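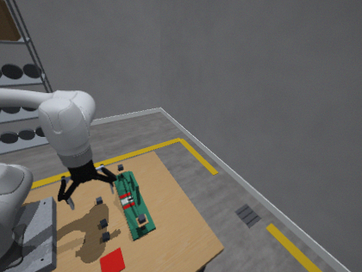
March, 7:40 a.m., Pidari cell, simulation and planning notes

Continued from the previous page. Loading task only. The press-down step stays manual until the Woldegiorgis people answer the question about insertion force, and I have stopped planning around a date for that.

Baseline for the manual bench, from the Winora line counter: 2,832 parts loaded per shift. The planning model gives 3,762 for the cell at the current speed limit. I don't trust the second number yet. The model assumes parts are always waiting at the pick position, and on the real bench they are waiting because the operator tops them up between other jobs. That work is not in anyone's cycle time. It was never written down, so it was never timed.

Action: time the top-up separately on both shifts before the staffing sheet goes out.

Collision check on the arm:

- Wrist clears the upright fin on the fixture from the near side. From the far side the clearance depends on the wrist angle, so the far-side approach is locked out for now.
- Fingers need space next to each part to open. If two parts touch, the pick is skipped and logged.
- Skipped parts stay on the table until a person moves them. Need a rule for who and when.

The last item is the one with consequences. At the manual bench a part lying wrong is fixed in the same motion as picking it up. With the cell it becomes an event: stop request, wait for the arm to park, step over the line, move the part, step back, reset. I went through the sequence on the floor with a stopwatch and got 27 seconds with no hurry. If it happens often, the person assigned to "monitor" the cell will be doing more walking than the old job had, and less assembly.

Changed the part presentation to a line running down the table from the gripper, so that the arm works its way along it. Same fixture position as before.

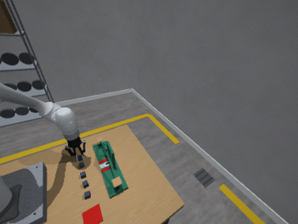
Dalia Uibo read this over before the 9:15 meeting and objected to the word "monitor." Her point was that it has no content: it doesn't say what the person looks at, what they may touch, or whether they can stop the cell without asking. She wants the job description written as a list of decisions, with a name for who owns each one. She also asked whether the assembler who clears a skipped part is charged with the lost output. Under the present sheet, yes. The counter doesn't know the reason for a stop.

Agreed on both. Draft of the decision list:

1. Stop the cell: anyone at the station, no approval needed.
2. Clear a skipped part: station operator.
3. Change the pick order: station operator, from the saved set.
4. Change speed: process engineering only.
5. Reject a batch for size or finish: station operator, same authority as at the manual bench.

Item 5 had dropped out of the Provell proposal entirely. Their flow has inspection downstream. At present the operators catch bad parts by feel as they pick them up, and quality has been getting that check for free. The gripper will pick up a part with a burr and place it. Either we add a check or we accept finding those later, in the finished board, where rework costs more. Put this to Provell as an open item.

Staffing as proposed: 2 people per shift move from loading to mixed duty (cell, press-down, rework). No reduction in headcount. I have asked for that in writing. The pay grade for mixed duty is not settled, and training should not start before it is.

11:30 a.m. Reran with the gripper stopped low over the fixture and the fingers open, to look at access. With the arm in that position, reaching the board by hand means reaching in beside the wrist. Not acceptable for clearing a part. The park position has to be well back toward the mounting plate, and the reset must not be possible from inside the yellow line.
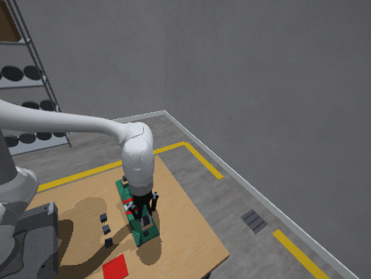

A comment penciled on the shift copy of these notes asks what happens to people who can't stand at a press all day, given that loading was the seated job. It continues: "My wrist is fine for picking. It is not fine for pressing. Nobody has asked us which half we want to keep."

It is a fair question and the plan has no answer to it. Mixed duty, as drafted, removes the lightest task and spreads the heavier ones among the same people. Options to price:

- Powered press at the manual station before the cell goes in. Changes the order of spending, not the total by much.
- Keep one loading bench open for small batches, which the cell handles poorly anyway because of fixture changeover.
- Rotation set by the assemblers, with a limit on press time per person.

I prefer the second and third together. The retained bench also gives us a fallback when the cell is down, and the current plan has none.

To do:

- Top-up timing, both shifts.
- Reason codes on the counter, so a cleared part isn't booked against the operator.
- Move park position, rerun cycle time. Expect the 3,762 to drop.
- Copy of the decision list to the shift board, with space to write on it.
- Ask who wrote the comment if they are willing to say. If not, answer it on the board.

2:20 p.m. Park position moved in the model. Rerun queued.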